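Prundura evaluation of the Plediner handling package
Progress report, period ending February
Prepared by Ankit Shakya for the programme manager

1. Purpose

The evaluation is to establish whether the Plediner package, supplied by Tralteck, is suitable for fetch-and-place work in small domestic rooms. The package consists of the control software, a pair of five-fingered hands and a support contract. A recommendation on purchase is due at the end of the next period.

2. Work done

Installation was completed in the first week. Calibration of both arms took longer than the supplier's manual allows for and had to be repeated after a software update. The bottle handling routine was then run to the agreed plan: 300 attempts, divided between grasping, carrying and placing at refrigerator height.

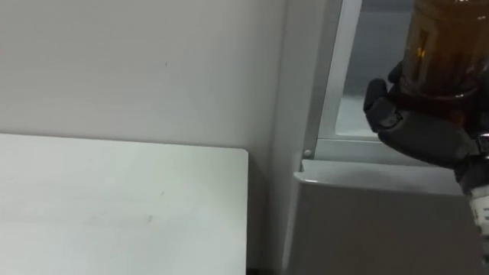

The grasp routine closes the fingers on the lower body of the bottle and leaves the neck clear. Tralteck supplies a second routine that grips at the neck. It was tried briefly and set aside, as it left too little clearance under a shelf.

3. Results to date

Of the 300 attempts, 91 per cent were completed without operator input. Most of the remainder were stopped by the operator before release, when the hand approached the shelf at too steep an angle. Glass bottles and clear containers were logged separately. The difference between them is small and may not survive a larger sample.

Mean time for a full cycle was 125 seconds. The target in the plan is lower, and the supplier has been asked which of the motion limits can be raised safely. No reply has been received on this point.

4. Reach and working space

The standing position was fixed early in the period and has not been moved since. With the robot angled towards the refrigerator, one arm can work at the upper section while the other is kept low and out of the way. The clear width between desk and wall was set at 620 mm for the first layout and proved too tight for turning. The present layout is wider. 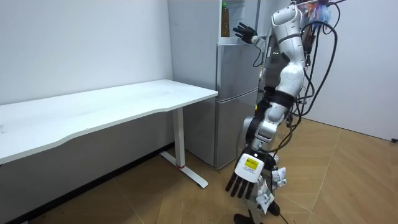

Figure 2. Robot beside the refrigerator, one hand open at the height of the bottle, the other lowered.

5. Issues

Cable routing remains open. The supplier's drawing does not cover cables at the back and legs, and a revised one has been requested.

The Joo logging tool loses its time stamps when a session is paused. Sessions are now run without pauses until a fix is issued.

6. Next period

Repeat the placing trials with the motion limits revised, if agreed. Begin the two-handed routine. Obtain a price for the second year of support. No change to the budget is requested.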